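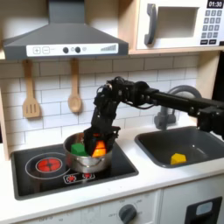 The gripper down in the pot with the green and orange blocks. The yellow one is in the sink.

Setting Up a Small Servo Arm Over a Play Kitchen (and Keeping It Happy)

Posted Nov 17, 2022 by Ziad Farah

I've been getting the same question since the last post: how do you keep the arm lined up with the kitchen week after week without redoing everything? So this is the whole routine, start to finish, the way I do it on the cell I call Tisanside. I love this part of the work! There's something very satisfying about an arm that drops into a pot in the same place on Friday that it did on Monday.

The numbers below are for my arm and my kitchen. Yours will be different, but the order of the steps should carry over to pretty much any arm that uses daisy-chained servos.

What you need

A set of hex keys (mine are Wera, and the ball ends really help on the wrist)
Medium threadlocker, the removable kind
Small cable ties and a strip of soft hook-and-loop
A steel rule and masking tape
A bench power supply or the one that came with the arm
Whatever servo software you use. I use Rengifo, and the menu names below come from there
Toy food blocks and a pot

Step 1. Fix the kitchen first

Don't touch the arm yet. Push down on the front edge of the counter and see if the kitchen rocks. If it does, shim the feet until it stops. Then fasten the back to something heavy. I used two angle brackets into the base board.

I skipped this on my first build and spent a whole evening chasing a "drifting" shoulder joint. The shoulder was fine. The kitchen was creeping backward every time the gripper leaned on the bottom of the pot.

Step 2. Mount the base off to the side

My arm comes in from the right, past the sink, with the long link running out over the counter and the wrist angled down toward the cooktop. I tried it straight on from the front and hated it, because the elbow was always in the way when I wanted to reset the blocks. From the side you keep the whole front of the kitchen free for your hands.

Two things to check before you drill anything:

With the power off, hold the arm and move it by hand through every place you want it to go. Pot, sink, the empty part of the counter.
Watch the long link as you do it. A faucet that sticks up behind the basin is easy to forget, and so is a shelf with a microwave on it.

My base plate is 600 mm from the middle of the pot. That leaves a good bend in the elbow at the pot and still lets the gripper get down to the sink floor. If your arm is nearly straight at its farthest target, move the base closer. Servos hate holding a straight arm, and you'll feel it in how warm they get.

Step 3. Route the cables

Cables cause more trouble than motors do, at least on my bench. Each one needs a loop at the joint big enough that it never pulls tight, and small enough that it never catches on anything.

Bend the joint all the way one way, tie the cable loosely, then bend it all the way the other way. If the plug moves in its socket at either end, cut the tie and give it more slack. I tie to the links and never to the motor body. At the wrist I use hook-and-loop, as that's the joint I open up the most.

Step 4. Home each joint

Power on with the arm supported by one hand. In Rengifo, open Joints, then Home, and start at the base and work outward. Turn torque on for one joint at a time. Set the zero, save it, read it back, go on to the next.

My elbow homes at 789. Write your own values on a piece of masking tape and stick it on the base plate! Files get lost, and the tape has saved me twice already.

Step 5. Teach the pot

The pot is my favorite test because it's unforgiving. The fingers have to go down inside the rim, close on a block, and come back up without dragging the pot along.

1. Put the pot on the right half of the cooktop, well clear of the burner graphic, and tape around its base so you can always put it back.
2. Save a hover point straight over the opening, with the fingers clear of the rim.
3. Lower slowly with the gripper half open. Stop when the fingertips are just off the bottom.
4. Drop in one block and close on it. Then add a second block and try again. Two is much harder, as the fingers have to find room between a block and the wall.
5. Set the gripper torque limit low and bring it up a little at a time until the block stops slipping. Mine is at 30 percent.

If the fingers hit the rim on the way down, fix the wrist angle before you touch the hover point. A few degrees at the wrist makes a big difference at the tips.

Step 6. Teach the sink

Same idea, but the basin has straight sides and the blocks like to end up near the front of it. Save one hover point over the middle and lower to each corner from there. Go slow on the faucet side and keep an eye on the long link the whole time.

Looking after it

I do a short check every 1000 cycles and a longer one every January.

Short check: wiggle each joint with the power off and feel for play. Look at the cable loops for shiny or flattened spots. Wipe the fingers with a damp cloth. Run the pot routine once at quarter speed.

Long check: take out the horn screws one at a time, clean them, put on fresh threadlocker and refit. Do them one at a time or you'll lose your zero. Swap the finger pads. Home every joint again and compare with the tape.

When something goes wrong

Arm droops when it's stretched out: check the horn screws at the shoulder before you blame the servo.

One joint drops off the bus: swap the cable first. Then swap the port.

Gripper chatters when it closes: torque limit too high, or a block is pinched at a corner. The faceted ones do this a lot.

Pot slides during pickup: the fingers are coming up at an angle. Raise straight to the hover point, then move sideways.

Everything is off by the same amount: the kitchen moved. Go back to Step 1.

Next up is the wrist rebuild with the Josberg bearing kit, which I've already got half apart on the bench.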